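Minutes of the bench meeting, Toaster Oven Task
Meeting date: 26 Jan 2021
Last updated: 2 edits since first posting

I took the minutes this time, so apologies in advance. I type the way I talk, and a few of you have already told me I leave too much in. If I got something wrong, put it in a comment and I'll fix it before the next one.

Present: the whole bench crew, plus both people from the Vilura software side, who called in over Vemeo. The sound dropped out twice during item 2 and we repeated the main points for them, so if that part reads like we said everything double, we did.

1. Last meeting's notes

Accepted with one change. The November notes said the wrist camera mounts had been "checked." What we meant was that the left one had been checked and the right one was on the list. It has been done now (screws tight, cable seated), but the notes should say what happened when it happened, and I've corrected them.

The question about the spare gripper fingers carried over again. They're ordered. That's all we know.

2. The stall on the tray pull

This was the reason for the meeting and it took up most of it, so I'll try to put it down in order.

For anyone who missed the messages: during the afternoon run the left arm had hold of the tray and was partway through the pull when the tray tipped a bit and jammed against the side of the oven. The arm is supposed to feel that and back off. It didn't. It kept pulling, the whole oven slid toward the front of the table, and I hit the stop. The oven didn't go over and no one was near it, but it moved a good deal farther than I ever want to see an oven move on its own! The heat was off, as it always is for these runs, and the oven was unplugged at the wall.

I was the one at the stop button, so I was asked to go first. I said what I remember, which is that I heard it before I saw it - a scraping noise, and then the tabletop shook. I'd guess I was slow by a second or so. I was looking at the screen and my hand was next to the button, not on it. Several people said kindly that they would have been slower. Fine, but we should still talk about it, and we did (see item 4).

Then the Vilura people took us through the log. The short version is that the force limit on the left wrist had been raised for the drawer task, where the drawer sticks and a low limit makes the arm give up every time. The setting was meant to go back down afterward. It was saved into the shared profile instead, so when we loaded the profile for the oven we got the drawer limit along with everything else. The arm did exactly what it had been told it could do.

I asked how long that had been the case, and the answer made the room go quiet. Going by the log, 326 runs were made on that profile. Almost all of them were easy pick-and-place work where the limit never comes into play, so there was no reason for anyone to notice. I still didn't love hearing it.

There was some back and forth over whether the tray tipping is a second fault or just a thing trays do. My own view is that it's a thing trays do. Anyone who has pulled a hot tray out at home has had one corner catch. The other view is that the grasp is too far toward the left corner, so the pull comes in crooked and the tray is bound to twist sooner or later. We didn't settle it. Somebody pointed out that both can be true, and that the limit has to be right either way, and we moved on.

Agreed:

- Force limits come out of the shared profile and go into the task file, where each task has to state its own. If the file doesn't state one, the arm won't start.
- The oven task goes back to the low limit. If that means it gives up more often, then it gives up more often.
- The Vilura side will add a check that compares the limit against the last run of the same task and puts up a warning if it's different.

3. The oven itself

We looked at the oven after the slide. The door hinge is fine, the glass is fine, and the feet are scuffed. The tabletop has a mark where one foot dragged, and I'm told it will rub out. I tried with a damp cloth and got nowhere, so whoever said that is welcome to come and show me.

Longer talk about whether to fix the oven to the table. In favor: it can't slide. Against: if it can't slide, then whatever the arm is pulling with goes into the tray, the door or the wrist, and we'd find out which one is weakest. I came in thinking we should bolt it down and I left thinking the opposite, so that was useful. What we'll try first is a grippy mat under it, plus a low stop at the front of the table so it can't reach the edge whatever happens. The mat still lets it give a little.

The cables came up too. They have a way of ending up across the tabletop, and one that gets caught during a slide could take a camera with it. We'll clip them down at the left side first. The right forearm needs some slack to turn, so that one stays loose until somebody has a better idea. (Kinoshita sells a spring-loaded cable guide that two of us have used before and liked. I'll price it.)

4. Who is on the stop, and where their hand is

My item, and I'll own that I'm a bit sore about it. At present the person on the stop is also watching the screen and typing the run notes. I think that's one job too many. When the tray jammed I was halfway through typing the word "okay."

Not everyone agreed. With a small crew we can't always spare a second person, and if we insist on it we'll get fewer runs done, which is true. The compromise is that any task where an arm pulls or pushes on something heavier than the arm's own rated load gets a person on the stop with nothing else to do. Everything else can stay as it is. The oven and the drawer are both on the list from today. The Skullorow cart should go on it too once we start using that, since it has wheels and I don't trust it.

We also agreed that the button will be moved to the front left of the operator's desk. It has been living behind the monitor stand. I can't tell you why, and neither could anyone else in the room.

5. Getting going again

We wanted to be sure the new limit would hold before opening things back up, so after the break we went down to the bench and tried it with the low setting. Slow speed, two sausages on the tray, one person on the stop with both hands free (me again, by popular demand).

The arm got the tray started and then stopped by itself a little way in. It reported a side load and held its position. No scraping, and the oven stayed put. We tried again from the same start and it held again, a touch farther out. I can't say I've ever been so pleased to see a robot fail to get lunch out of an oven. We did a few more with the grasp moved in from the corner and those came out smoother, though it's too early to claim anything from that.

The right arm stayed on standby near the oven for all of this. The plan is for it to steady the near end of the tray once the left arm has it partway out, but we left that out for now so that only one thing was changing at a time. Someone asked whether the second arm would have stopped the jam in the first place. Possibly! Or we'd have had two arms pulling on it. That's a question for when the limits are sorted.

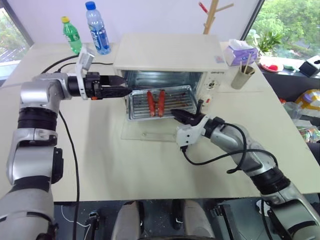 6. What has to happen before full speed

We went around the room on this and I wrote down what people would want to see. It boiled down to these:

- 14 clean pulls in a row at slow speed, counting a proper back-off as clean
- the mat and the front stop fitted
- the warning check from Vilura in place and tested by deliberately loading the wrong file
- the stop button moved

There was a push for a bigger number on the first one. Our old sign-off for a new task was about 500 runs, and one person felt that anything less was cutting corners. The feeling in the room was that the big number is for showing the task works, and the small one is only for letting us turn the speed back up with someone on the button. I've put both in the task file so we don't have this conversation again in a month.

7. Other business

The incident form has a box for "injury" and a box for "damage" and nothing at all for "it could have gone badly." I ended up writing it sideways in the margin. We'll add a box.

Please stop unplugging the bench camera hub to charge phones. I'm not asking who.

The tray needs a proper scrub after each session and that includes the ridges. There's a brush for it at the sink.

Actions

- Limits moved to task files: Vilura side, before the next oven run
- Mat and front stop: bench crew
- Price the cable guide and redo the incident form: me
- Move the stop button: done, I did it on my way out

Next meeting once the slow pulls are finished, date to follow by email.

3 comments
Share (2)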